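Ollel Print and Image Archive
Interim report to the Stirno Fund, second reporting period
Prepared by Kirstin Leckie, project lead

1. Summary

The grant covers the retouching, colour correction and online publication of poster artwork from the Dow collection. The agreed total is 2,000 sheets. At the end of this period 666 sheets are finished and signed off, and a further 179 are scanned and waiting for retouching. The work is behind the schedule in the original application, mainly on account of the colour problem described in section 3. No change to the end date is requested at this stage.

2. Work completed

Scanning of the smaller formats is finished. All files are held as uncompressed masters with 16 bits per channel, and working copies are made from these. Retouching is done on separate layers so that every repair can be switched off and the original surface inspected. Folds and tape marks are repaired where they cross lettering or a face. Pinholes, printer's marks and pencilled notes in the margins are left alone, as agreed with the Fund after the first report.

Anderson Batista has rewritten the retouching guide. The earlier version allowed too much freedom in filling missing corners, and two people working on the same sheet could produce noticeably different results. The new version limits fills to flat colour taken from the nearest sound area. Drawn detail is not rebuilt. Sheets retouched under the old guide were checked again, and 6 were returned for correction. These have been redone and are included in the finished total.

3. Colour

The fluorescent inks on the later posters fall outside the range of our standard working space. In the first proofs the oranges came out dull and the pinks shifted towards red. We tested a wider working space and kept the masters in it, with a second conversion for the website. The web versions remain less bright than the paper. A note to this effect now appears on each page concerned.

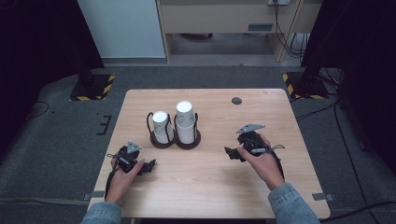
The conversion is carried out in Kokidine, which replaced the set of manual steps used in the first period. Batch processing has reduced the time spent on each sheet, but the software does not handle layered files above a certain size and these must be flattened first. A flattened copy is therefore stored alongside the layered one. Storage use is higher than planned and the cost has been met from the contingency line.

4. Publication

The gallery pages went live in November. Each entry gives the title, designer where known, printing method, sheet size and a short condition note. Search by colour has been postponed, as the results on the test site were poor for posters with large areas of bare paper. Search by designer and by decade works as intended.

Rights remain open for a number of sheets where the designer is named but no heir or agent has been traced. These are finished to the same standard and held back from the public pages.

5. Budget

Spending on staff time is in line with the forecast. Equipment is slightly under, as the second monitor was bought refurbished. Storage is over for the reason given in section 3. The contingency line has enough left to cover storage to the end of the grant at the present rate of use.

6. Next period

Retouching of the waiting sheets takes priority. Scanning of the large formats will start once the vacuum easel has been serviced. Anderson Batista will prepare a short set of before and after files for the Fund's own use, with layers intact.

We ask the Fund to confirm whether the flattened copies should form part of the final deposit or be deleted once the layered files have been checked.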